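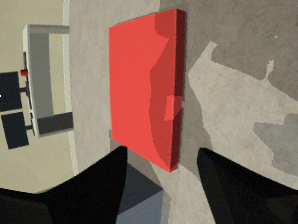
Hikside 雨量登记簿转录数据集
版本 2

概述

本数据集收录 Hikside 流域雨量登记簿的人工转录结果。原件为纸质登记簿,共 178 册,来自 66 个观测点。观测员每天早上读数一次,将前一观测日的降水量写在当天那一行,行末有备注栏。转录内容包括日降水量、备注原文、页脚月合计以及转录过程中产生的质量标记。

登记簿扫描件不随本数据集分发。扫描分辨率为 300 dpi,灰度,保存在 Cotinlow 资料室,需要核对原页的使用者可凭册号和页号申请调阅。

版本 1 只包含降水量和站号,备注栏未转录,已不再维护。两个版本的记录标识不兼容,不要混用。

文件组成

daily.csv 日记录主表,一行对应一个观测点的一个登记日。
monthly.csv 页脚月合计,按登记簿原值转录,未改正算术错误。
stations.csv 观测点表,含站号、站名、曾用名、海拔、仪器类型、迁移说明。
volumes.csv 册目表,含册号、所属站号、起止年月、装订状况、缺页说明。
remarks.csv 备注原文及归类代码,通过记录标识与主表关联。
corrections.csv 版本 1 发布后确认的更正。
check/ 校验规则,供 Visamis 读取。
CHANGES 变更记录。

所有表格均为 UTF-8 编码,逗号分隔,首行为字段名,换行符为 LF。空字段表示该项不适用或原件未写,两种情况由质量标记区分,见下文。

主表字段

rec_id 记录标识,字符串。由站号、册号、页号、行号拼接而成,页号按册内实际顺序编排,不采用登记簿上的手写页码。手写页码有重复和跳号。

station 站号,对应 stations.csv。

reg_date 登记日,即读数当天的日期。注意它不是降水发生的日期。需要按降水日统计时应自行前移一天,数据集不提供前移后的字段。

depth_raw 降水量原文,字符串,保留原写法,包括分数、涂改后仍可辨认的数字以及“微量”一类文字。

depth_mm 换算后的降水量,单位毫米。原文为英寸的,换算后保留一位小数。原文为微量的,此处填零,同时在 flag 中记 T。

unit 原文单位,取值 mm、in 或 u。u 表示该页未注明单位,换算时按同册相邻页处理。

span 累计天数。正常为一。观测员缺席后补读的记录,span 大于一,depth_mm 为整个时段的累计值。

flag 质量标记,可为多个字母连写,无固定顺序。

hand 笔迹编号,仅在同一册内有效。同一编号出现在不同册时不代表同一书写人。

质量标记

T 微量降水。
A 累计读数,span 大于一。
M 原件该行空白,视为缺测。
Z 原件该行空白,但同页有明确说明“空白即无雨”,按零处理。
D 登记簿写有短横线,含义待定,depth_mm 留空。
C 有涂改,转录的是最终写法。
R 难以辨认,转录人之间意见不一致,取复核人的读法。
U 单位由推断得出。
S 含降雪融水,由备注栏说明。
X 该页纸张破损,数值部分缺失,depth_mm 留空。

M 与 Z 的区分直接影响月合计,请不要把空白一律当作零。早期册次多数没有注明空白的含义,这些册次中的空白全部记为 M。后期册次在封二印有填写须知,要求无雨日填零,但部分观测员仍然留空,此时也记为 M,不根据须知推断。短横线的情况更复杂。有的站用它表示无雨,有的站用它表示当日未读,还有的册次前半本和后半本用法不同。版本 1 将短横线全部当作零,造成若干站点的无雨日偏多,这一问题已在当前版本中改正。

转录流程

转录使用 Osman 录入界面进行,每页由两名转录人独立录入,互不可见对方结果。录入完成后由程序逐行比对,一致的直接入库,不一致的转交复核人。复核人能看到两份录入结果和页面图像,但看不到转录人姓名。

转录人遵循以下约定。

按所见录入,不改正明显的笔误。小数点位置可疑时照录,由后续校验处理。

划掉的数字不录入 depth_raw,但备注栏中划掉的文字如可辨认则录入,并加方括号。

同上符号按其所指内容展开,展开后的备注在 remarks.csv 中记 ditto 为 1。

铅笔与墨水并存时,以墨水为准。只有铅笔的,正常录入。页边用红笔补写的数字多为资料室后来所加,不录入主表,单独存入 remarks.csv,类别为 later。

日期栏漏写一行导致后续整体错位的,按原件日期录入,错位情况写入册目表的说明栏,不在主表内调整。

校验

校验由 Visamis 按 check/ 目录中的规则执行,结果不自动修改数据,只生成待查清单。主要规则有四类。第一类检查日期连续性,同一站不得有重复登记日,除非来自两册重叠的副本。第二类检查数值范围,超出该站同月历史最大值的记录进入待查清单。第三类比对日值之和与页脚月合计,换算前后各做一次。第四类检查邻站一致性,仅用于寻找小数点错误,不作为剔除依据。

日值之和与月合计不符的页面,绝大多数属于观测员加法错误或抄写时漏进位。处理原则是保留日值,保留月合计,在 monthly.csv 的 agree 字段记 0。使用者如果只需要月尺度数据,建议由日值重新求和,并自行决定缺测天数的容许上限。

累计读数的处理

累计读数集中在乡村观测点和冬季。观测员外出或道路不通时,雨量筒照常收集,恢复读数那天登记的是整段累计值。登记簿上的写法不统一,有的在数值左侧画花括号,括住前面的空行,有的只在备注栏写“含前几日”,也有完全不作说明的。前两种可以确定,记 A 并填写 span。备注未写明天数的,span 按前一有效读数推算。第三种无法从单页判断,本数据集不作推断,空行记 M,累计值按普通日值录入。

因此主表中存在一部分未标记的累计值。它们对月合计影响很小,对日极值和雨日数影响明显。做极值分析时,凡紧跟在连续 M 之后的数值都应当剔除或单独检查。

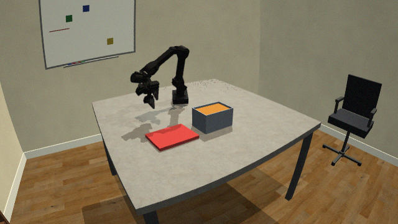
Evdokia Kalogeropoulos:第三种情况恐怕不能全部留给使用者判断。我核对过几个山区站,花括号的画法跟人走,换了观测员就不画了,但累计的习惯没有变。主表里有 hand 字段,可以按笔迹分段,看同一册里前任有没有画过括号。如果前任画、后任不画,而缺测日的分布没有变化,后任那段至少应该加一个“疑似累计”的标记。另外 span 在跨页时似乎会少算,上一页末尾的空行没有计入,请查一下。

跨页少算的问题已确认,原因是推算 span 时只在同一页内回溯。更正后的数值列入 corrections.csv,主表同步更新,受影响的记录仅限于月初第一个有效读数为累计值的情况。“疑似累计”标记尚未加入。按笔迹分段的办法在 hand 编号可靠的册次中可行,但不少册次的笔迹划分只由一名转录人完成,没有经过复核。现阶段的做法是保持 flag 不变,待笔迹编号复核结束后另出一张附表,不写回主表。

仪器与站址

各站使用的雨量筒口径不一,更换时间多数能从备注栏查到,少数只能从册次更替推断。stations.csv 中每次迁站或更换仪器单独占一行,站号不变,用 seq 字段区分先后。没有对不同口径之间的系统偏差作订正,也没有作风致误差订正。

站名曾有多次改动,检索时请使用站号。同名异地的情况存在,Cotinlow 一名先后用于资料室院内的站和后来设在水库坝肩的站,两者站号不同,序列不可拼接。

海拔取自册首的手写说明,精度不明。没有说明的留空,未用地图补填。

备注归类

备注栏原文全部保留,归类代码只为检索方便。类别有 weather(雷暴、冰雹、雾、霜等天气现象)、gauge(仪器故障、漏水、被牲畜碰倒)、absence(观测员缺席)、snow(降雪及融化处理)、later(后来补写)和 other。一条备注可归入多个类别。归类由一人完成,没有做一致性检验,请勿用于统计天气现象频率。雷暴的记录尤其不完整,有的观测员逢雷必记,有的从不记录。

涉及私人事务的备注,例如家人患病、薪酬争议,已在公开版本中以“略”代替,原文保存在 Cotinlow 资料室。

已知问题

部分册次受潮,墨迹透到背面,个别数字可能混入背面笔画。这类页面整体记 R,但仍可能有未发现的误读。

英寸制册次中,百分之一英寸的写法有时省略小数点,只写整数。转录保留原文,换算时按同页其他行判断。判断错误会造成百倍偏差,范围校验能找出大值,找不出小值。

闰年二月末行在印刷表格中没有预留位置,观测员通常写在页脚空白处,个别写在三月页首。两处都已录入,但 rec_id 的行号为 99,按行号排序时会排到页末。

有两册为同一站同一时段的正副本,数值不完全相同。主表采用正本,副本差异见 remarks.csv。

读取建议

depth_raw 必须按字符串读取,否则末位的零会丢失,而末位零是判断读数精度的依据。station 字段有前导零,同样按字符串读取。flag 为空字符串时表示没有标记,部分软件会将其读成缺失值,筛选前请先统一。

计算雨日数时应先排除 A、M、D、X,再对 T 作出规定。本数据集不规定微量是否计为雨日,引用结果时请写明所用口径。

许可与引用

转录数据可自由使用和再分发,须注明来源及版本号。扫描图像的使用条件由 Cotinlow 资料室另行规定。引用格式为:Hikside 雨量登记簿转录数据集,版本 2,Cotinlow 资料室。

勘误提交

提交勘误时请给出 rec_id、现有值、建议值和判断依据。只指出数值“偏大”或与再分析资料不符的,不作为更正理由,但会加入待查清单。确认后的更正先进入 corrections.csv,再并入主表,旧值保留在 old_value 字段中。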